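The binder cabinets are open again

Posted in December, under Around the Building

If you've walked past the records corner on the second floor lately and wondered why it looks like we're moving out, we're not! We are finally doing the big binder sort that has been on my list since we took over the Estivora files, and I am happy to report that it's going well. Mostly well. There was one afternoon with a jammed label printer that I'd like to forget.

Quick background for the newer folks. When Estivora's paperwork came over to us, it arrived in boxes, and the boxes got emptied into whatever cabinet had room. So you'd have supplier contracts next to parking permits next to a whole run of Muli service sheets, and the only way to find anything was to open doors until you got lucky. I once spent most of a morning looking for a warranty letter and found it filed under T, for "the warranty."

We started with the low wooden cabinets, the ones with double doors. My method is pretty basic. Both doors open all the way, one cabinet at a time, binders come out and get checked on top of the cabinet, and then they either go back on the shelf or go in a box for the archive. I like working on top because it's a decent height for reading a spine label without crouching (my knees say thank you).
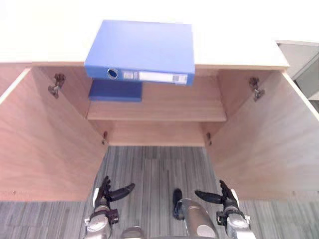

Blue is for contracts, by the way, and it's going to stay that way. We talked about switching to a rainbow system with a color for every supplier and I am so glad we dropped it, because we'd have needed a chart on the wall to explain the chart in the drawer. Contracts are blue, building stuff is gray, anything to do with people is red and stays locked up in the front office as before.

The count so far is 169 binders checked, and 40 of those turned out to be duplicates. Forty! A few were copies of copies, with the same coffee ring photocopied onto page one of each. Those are going to be shredded after the holidays, so if you have a sentimental attachment to the old Prosora price lists, speak up soon.

Please don't put anything on a shelf just because you see space on it. I know an open stretch of shelf is tempting when you've got an armful of folders. But we're leaving gaps on purpose for things that are still being checked, and last month somebody helpfully filled one with catalogs and it took me until lunch to figure out where they had come from. There's a cart by the copier for strays. Use the cart!
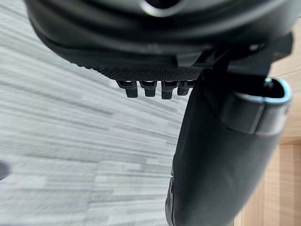
Office Services, Grirnano Building, Second Floor

A couple of practical things while I have you. The low cabinets are being worked on from 9 a.m. until noon, and after that you can get in and take what you need. Write it on the sign-out sheet, even if it's only for ten minutes. If a door is open when you get there, leave it open, and if a binder is lying flat on top, leave that too, it's halfway through being checked and I'll lose my place.

New spine labels are printed and in the tray next to my desk. They're a little wider than the old ones and they slide into the holder from the side, so you may need to give them a wiggle. If the holder on your binder has gone cloudy and you can't read the label through it, bring it by and I'll swap it out. We ordered more than 600 of the new labels, so nobody needs to be shy about making a mistake with one.

Still to come are the tall units and the 5 boxes under the window, which I have been avoiding and which I'm pretty sure contain nothing but instruction manuals. If you know different, come tell me. And if anyone has the missing volume of the Muli service sheets, the one that covers the elevator, it would make my month. No questions asked, just leave it on the cart.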